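Plelleo Handover Checklist Kit: eight weeks with a very bossy binder

I bought the Plelleo kit in February, on the grounds that a binder costs less than a safety consultant and takes up less space at lunch. It covers good practice for small shared robot cells, meaning arms that work close to people or to each other. Ours do both. The kit is 42 laminated cards, a roll of floor tape, a pad of sign-off sheets and a login for the Muvus web tracker, which I used twice.

The cards are the reason to buy it. Each one has a rule in large type, a blank for your own numbers and a box for initials. They are blunt. "Who can stop this arm from where you are standing?" is the whole of card 3, and it cost us an entire afternoon, mostly spent moving things. Card 11 wants the pendant parked in the same spot at the end of each shift. We had been parking ours in the general direction of the building.

Two complaints. The tape section assumes you own one robot in the middle of an empty room, like a museum piece. With several arms and a lot of tables on wheels, the suggested floor plan is a nice drawing of somebody else's life. And the card on cables says only "keep tidy," which I could have gotten from my mother for free.

The tracker is slow and wants a password of its own choosing. Print the sheets. We have filled in over 200 and they live in a box, where they load instantly.

I also tried the Avcı card set, which is cheaper and much politer. It suggests you "consider" checking the gripper before a run. Our people considered it. The Plelleo card says to check it and sign, and they sign. The Skitano course binder runs to 700 pages, and I can report that it holds a door open very well.

The best part of the kit is the handover section, for jobs where two grippers meet over one part. It has you agree in writing who closes first, who opens last and how far back hands stay while it happens. We copied those cards onto yellow paper and use them for every new part, starting with light blocks at low speed.

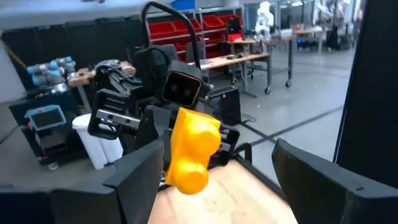
What's in the box

42 cards, one roll of tape (buy a second), one pad of sign-off sheets, one binder with a ring that pinches. The pen is included and has already left us.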